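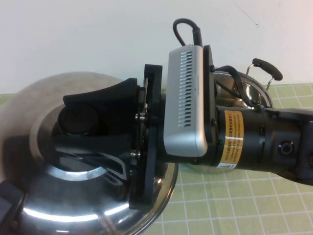 I get the same handful of emails about my soup club every week, so I finally put the answers on one page. The club runs out of my kitchen in Melby, I make one kind of soup per pickup, and you bring your own container. People new to the list nearly always ask about gear first. You need less than you think! A big pot with a stainless steel lid and a plain round black knob in the middle will do for every recipe I send out, and so will whatever your aunt left you.

How do I join?
Send me a note through the form with your name and whether you want a small or a large share. I keep the list at 19 households (that's what my stove can handle), so there may be a wait. Spots tend to open up in July when folks go off to the lake.

Where do I pick up?
Side door on Vestergaard Lane, between 4 and 6 p.m. The house number is 736. Please don't park in front of the bakery, they've been very patient with me.

What do I bring it home in?
Anything with a tight lid that holds 2 quarts. Big jars are fine if you warm them under the tap first. I've had one crack on me and it took out a whole batch of split pea, so I'm a bit of a nag on this one.

Can I freeze it?
Mostly yes! Bean soups, lentil, tomato, chicken stock, all good. Potato goes grainy and anything with cream will split, so eat those within three days. If I'm making noodle soup I pack the noodles on the side, and those don't freeze well either.

Do you do gluten free?
Usually. I thicken with potato or beans, and the barley soup is the big exception. It's the same kitchen I bake bread in though, so if you have celiac I'd say skip it.

What happened to the Pestport chowder?
The fish stall I bought from closed and I haven't found smoked haddock I like as much. Still looking. Dornska beet soup has its spot for now (yes, with dill, and yes, you can ask for yours without).

I forgot my pickup, now what?
Text me before 8 and I'll put it in the fridge on the porch. The code for the porch door is in your welcome email.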